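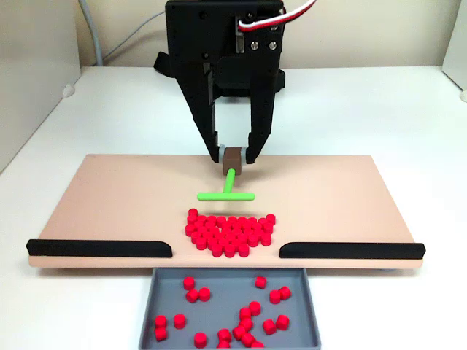 Arguing with the Neighbors: Sigrún Snorradóttir on Running a Small Opinion Page

11/2/24

I have wanted to do this interview for ages. Sigrún Snorradóttir writes Clerkedeo, an opinion page on town politics and church life in Sindora, and if you don't live there you have probably never heard of it (I don't live there either, and I read every single post!). She agreed to talk for half an hour. We went for almost two, and I had to leave out a whole section on parking.

She started writing in 2000, back when her "page" was a letter she emailed to whoever asked for it.

"I was mad about the library hours," she says. "The council had cut the evenings and the paper gave it one paragraph. So I wrote four pages, and my brother-in-law told me it was three pages too long. He was right, but I sent it anyway."

The library got one evening back. She got 17 replies, most of them telling her she was wrong about something, and she loved it. You can still hear how much she loved it. She quotes one from memory, from a man who called her "a menace to the quiet people of this town," and she laughs so hard she has to put her coffee down.

The religion posts

What pulled me in was her writing about church. She goes every week, she sings alto, and she'll happily spend a thousand words taking apart a sermon she didn't like. I asked whether that makes Sundays awkward.

"Sometimes! Our pastor reads it. He'll come over afterward and say, 'I see I got a C this time.' But he argues back, and I print it when he does. I've changed my mind twice because of him. Once on the food pantry rules and once on hell."

I asked which way on hell. She wouldn't tell me -- "go read it" -- so I did, and I'm still thinking about it.

The bridge fight

Then there was September. The council voted on whether to rename the Cordeiro bridge, and Sigrún came out against it in a post that got 191 comments. For her page that is enormous. She read all of them before letting them go up, and she held back only the ones that went after somebody's family.

"People want to know where my line is, and it's pretty simple. Call me an idiot, fine. Call the mayor an idiot, fine, but tell me what he did. Leave his kids alone."

She also requires a real name. I pushed her on this one, as I've always let people post here under whatever name they like. Doesn't she lose the folks who are scared of their boss?

"I do lose them, and I don't like it. A few call me on the phone instead. If I use what they tell me, I put my own name on it and take the heat."

What about money?

There isn't much. Wekar, the hardware store on the corner, offered to sponsor her a while back and she said no, then wrote a post about why, and then the owner wrote a reply. They're still friends. She pays for the site herself and says it costs less than her brother-in-law's fishing.

I asked how many posts she has up by now. She had to go look: 2641, counting the old emails, which she typed back in over one long winter.

"Some of them are terrible," she says. "There's one about daylight saving time that I'd pay you not to find."

Dear readers, I found it, and it's great. She's completely wrong about the cows. Tell me what you think of the real name rule in the comments, and yes, you can still use a fake one here.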